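Call for Contributors: Family Holiday Stories

Posted January 8, 2025

Pleltier is putting together a collection of personal essays on how families keep holidays, and how that changes as people marry, move away, have children or stop speaking to each other. We are looking for 25 contributors. You do not need to have published anything before.

We want true accounts of one holiday each. It can be a big one like Christmas, Passover or Eid, or a small one that only your household keeps. We already have plenty of pieces about burned turkeys. We have very little on New Year's Day, the Fourth of July, Lent, or holidays spent at work – nurses, truckers and hotel staff are very welcome to write in.

What we ask of you

A first draft of up to 2 typed pages, single spaced. One phone call with an editor, usually in the evening. One round of changes after that. The final version is due in July.

You must be 18 or older and live in the United States or Canada. Please write about your own family. You may change the names of relatives, and we suggest you do if they have not read the piece. We do not take fiction, poems or recipes on their own, though a recipe inside an essay is fine.

Pay and rights

Each contributor gets $132 on acceptance and 2 copies of the printed book. You keep the rights to your essay and may publish it elsewhere once the book is out. The printing is being done by Esposito.

How to apply

Send a short note saying which holiday you would write about and who was usually at the table. A paragraph is enough. Put "Holiday Stories" in the subject line and use the contact form on our Dilau page. Please don't attach a finished essay at this stage – we can't read them all.

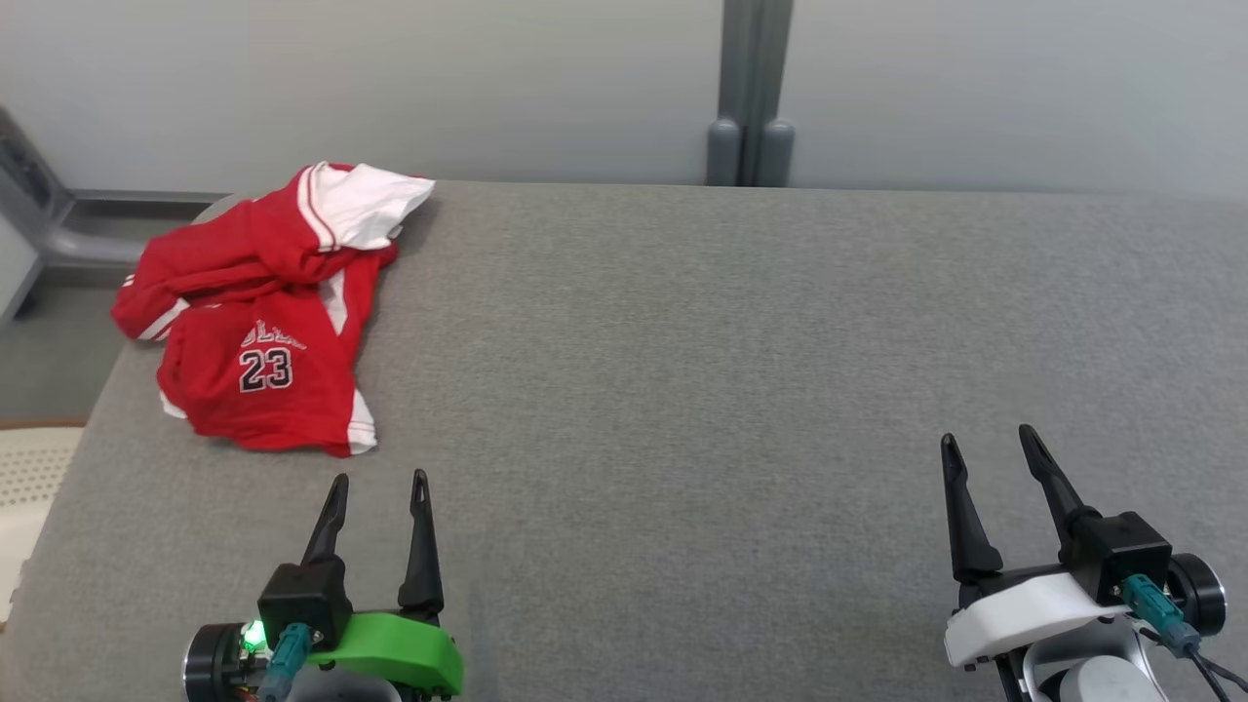 We answer every note, yes or no, within a month. If you wrote to us for the last collection and were turned down, you are free to apply again with the same holiday.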